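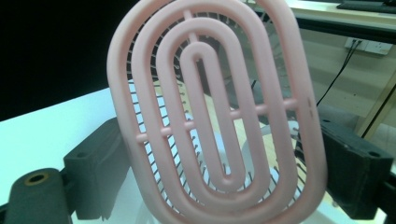
The town that kept its comb works

Until the late 1970s, if you bought a comb in a chemist's shop anywhere between Cardiff and Chester there was a fair chance it had been cut in Tistden. The works stood at the bottom of Gape Lane, beside the river, and at its busiest it employed 116 people. Most of them lived close enough to walk home for dinner.

Horn came first. Cattle horn was soaked, split, heated and pressed flat between iron plates, and the teeth were then sawn one comb at a time. Delyth Pritchard's grandfather did the pressing. She remembers the smell of his coat more than anything he told her about the job.

"It was like singed hair," she says. "My grandmother hung it in the shed. It wasn't allowed past the back door."

Horn is an awkward material. No two pieces are the same thickness, and a good part of each one ends up as dust and shavings. At Tistden the waste went to the farms above the town, where it was dug in as fertiliser. Emlyn Wynne, whose family has grown hops and then potatoes on the same slope, still turns up slivers of it after heavy rain. He keeps a few in a jam jar on the kitchen windowsill.

The change to plastic was slow. The first moulding press arrived second-hand in the 1950s, and for years the two trades were carried on side by side, with the horn men upstairs and the press on the ground floor. The men upstairs were paid by the piece. Those on the press were paid by the hour, which caused a good deal of bad feeling, and a strike one May that lasted 4 days.

Idris Prosser started on the press at sixteen. He is a tall man with a quiet voice, and he explains the work with his hands. The plastic came as pellets in paper sacks. It was melted, forced into a steel mould and left to set, and then the mould opened and the combs dropped out joined together like the parts of a model aeroplane kit. His first job was to snap them off and trim the ends.

"You did that for a year before they let you touch anything else," he says. "Then one morning the foreman handed me the gloves and went for his tea."

Brushes followed combs. The early ones had a solid back with nylon bristles set in rows, and setting them was done almost entirely by women, at long benches under the north windows. Kirsty Gosling's mother was among them. She could fill a tray of 200 without looking down, and used to do it while arguing with the woman opposite about chapel.

The moulds themselves were bought in, many of them from Bestetti, an Italian toolmaker whose name is still stamped on the steel. A mould was the most expensive thing in the building. It was greased, wrapped in sacking and put away on a numbered shelf when not in use, and the book that recorded who had taken it down, and when, has survived in full. It is dull reading for the most part. The entry for the winter of the great frost says only "pipes gone, all moulds dry".

Orders fell away in the 1970s. Supermarkets wanted lower prices and larger deliveries than Tistden could manage, and the owners sold the name to a firm called Trosel, which closed the press room within two years. What was left was a workshop of 2 men making horn combs by hand for barbers and a few department stores.

That might have been the end of it. The upper floor was let to a carpet dealer, the north windows were boarded up, and the river came in twice. But the horn workshop never quite stopped, and when the second of the two men retired he sold his saws to Nest Howells, who had been trained as a violin repairer and was looking for something steadier.

Howells works alone, apart from Saturday help in the run-up to Christmas. She buys her horn from a dealer in Sheffield and is particular about it – dark pieces for the gents' combs, pale ones for the long tail combs that hairdressers ask for. Each comb goes through the same stages it would have gone through a century ago. The teeth are cut on a double saw, rounded with a file, and polished on a cloth wheel until they stop catching on a silk scarf she keeps for the purpose.

She has no quarrel with plastic. "I use a plastic brush myself," she says. "Horn's lovely in dry hair. After swimming you want something else."

The building reopened to visitors on September 22, 2022, with the old benches back under the windows and the mould book in a glass case by the stairs. Prosser goes down on most open days to talk about the press, a later model than the one he learned on and missing its hopper. Pritchard has lent her grandfather's leather apron. The coat was burned years ago.

The comb works is at the foot of Gape Lane, Tistden, and parking is by the bridge. Howells takes repairs as well as orders, though she asks people to bring the broken teeth if they still have them.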